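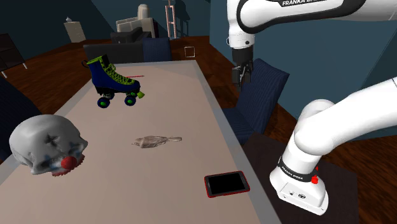
4.2 Table layout and asking prices

Sellers at the Stutcombe and Flistham markets set out their goods in one of two ways. In a sorted layout, items of one kind share a table: cookware with cookware, books with books. In a mixed layout, unlike items share a table with no grouping by use, as a roller skate and a skull decorated as a clown do in the rendered tabletop of Figure 3. We coded each stall once, before opening, and did not change the code if the seller moved things later in the day.

Of the 70 stalls in the sample, 28 were coded as mixed. Coders disagreed on 5 stalls, most of which had a sorted front row and a box of odds and ends behind it. These were settled by discussion and entered as sorted. Leaving them out does not change the direction of any result reported in this section.

Mixed stalls put price tags on fewer of their goods. Sellers at these stalls told us that they named a price when asked and that the price depended in part on what else the buyer was holding. Sellers with sorted tables were more likely to use a single price for everything on the table, written on a card. This matches the pattern Hernard found for indoor sales, although the stalls in that study were rented by the week and the sellers knew many of their buyers.

Haggling was common under both layouts but took different forms. At sorted tables, buyers usually asked for a discount on quantity, such as three paperbacks for the price of two. At mixed tables, buyers asked about one item, put it down, picked up a second, and asked for a price on the pair. Sellers accepted the first offer on a pair more often than they accepted the first offer on a single item. We do not have enough pairs made up of costly items to say whether this holds above the lowest price band.

Weather and season may account for part of the difference. Market visits in January fell on cold days, when several regular sellers stayed home and those who came brought less stock. A seller with little stock has less reason to sort it. We reran the comparison without the January visits and found a smaller gap in tagging, while the gap in accepted offers stayed close to its original size.

Table position had no clear effect. The 9 corner stalls, which sellers described as the best spots, were split between the two layouts, and their tagging rates fell within the range of the other stalls. Seller experience is a stronger candidate and is taken up in Section 4.3.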